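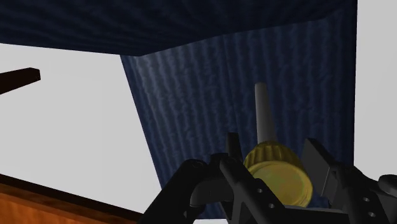

Rizal Teoh wrote back on the November report that he still couldn't tell from it whether the gripper was fixed or just behaving, and could the next one please say what was done to the cell and when, in that order, with less about the software. Fair enough. Will try.

Posted in: Project Updates / Cell Maintenance

Costen cell, progress to 3 Jan 2023

Short version. Cell is running. Gripper has been rebuilt in the simulator and on the bench. One part of the work is late (cable dress, see further down). No extra money asked for this period.

Gripper linkage. Old complaint was the two sides not closing together, left finger arriving first and shoving the part over before the right one got there. Worst on anything with a round or fluted grip, where a small push sends it turning. We stripped both sides, cleaned the pins, replaced 2 bushings on the left linkage. The right was in better shape than expected, so cleaned and put back with the same bushings. Pads off, faces wiped down, refitted square. Left pad screw had been overtightened by somebody at some point and the head was nearly gone, drilled it out, lost most of an afternoon to that.

Simulator model. Had been using link lengths from the original drawing, and the drawing is wrong for our unit. Measured the real thing and put the measured numbers in. The test pick is still the yellow knob with the grey rod standing up out of it, approached with the fingers open either side of the ribbed collar. Keeping it for now because all the older results are on that one and I don't want to break the comparison. Contact settings on the pads were also far too grippy, sim was letting us get away with bad approaches that the bench unit would never forgive. Turned those down. Pass numbers dropped, as they should.

Test runs. 290 closes in simulation on the new model, after the contact change. 84 on the bench after the rebuild. Bench ones were all done by hand from the pendant, slow speed, watching the fingers. Left and right now meet the part close enough together that I can't see the difference by eye. That isn't a measurement and I know it. Catik is lending us a dial indicator and stand so the next report will have a real number in it.

In the bench set there were 2 bad closes, both the same thing, finger tip riding up on the edge of the collar instead of sitting flat beside it. Both came from the same taught approach point, which was too high. Retaught it. Have not seen it since but haven't run enough to claim anything.

Calibration. Zero was off after the rebuild, expected. Rehomed the gripper, then redid the tool offset with the pointer on the Osman fixture. Saved under a new name and the old file is kept in the same folder in case we need to go back. Please nobody load the old one on the live cell, the finger positions in it are for the worn bushings and it will close early.

Daily care. Written up as a card taped inside the control cabinet door. Wipe pads at start of shift. Open and close empty, full stroke, listen. Check both pad screws with the short driver, snug only. Drop of light oil on the outer joints once a week, none on the pads, wipe off what's left over. Anyone who finds play in a joint writes it on the card with the date. The night crew have been filling it in, the day crew less so.

Late item. Cable dress along the forearm. The clips ordered from Witirero came in the wrong size and went back. For now its tied down with hook-and-loop straps and we have limited wrist rotation in the controller so nothing can snag. Works but it costs us a longer path on the return move. Replacement clips are promised, no date I'd want to put in writing.

Spend. Bushings, screws, one drill bit, oil. All inside the maintenance line, receipts are in the shared folder. The spare left linkage that was budgetted has not been bought, would like to hold that over to next period and decide after the dial indicator check.

Next: indicator measurement on both fingers, repeat the bench set at normal speed, fit the clips when they turn up, run the sim again with a second part shape (smooth, no flutes) so we aren't tuning everything to one knob. Also need an hour with the Osman people about the fixture, one locating pin feels loose to me and if it moves the tool offset goes with it.

Rizal, if the indicator shows the two sides still closing apart I'll send a note right away and not wait for the next report.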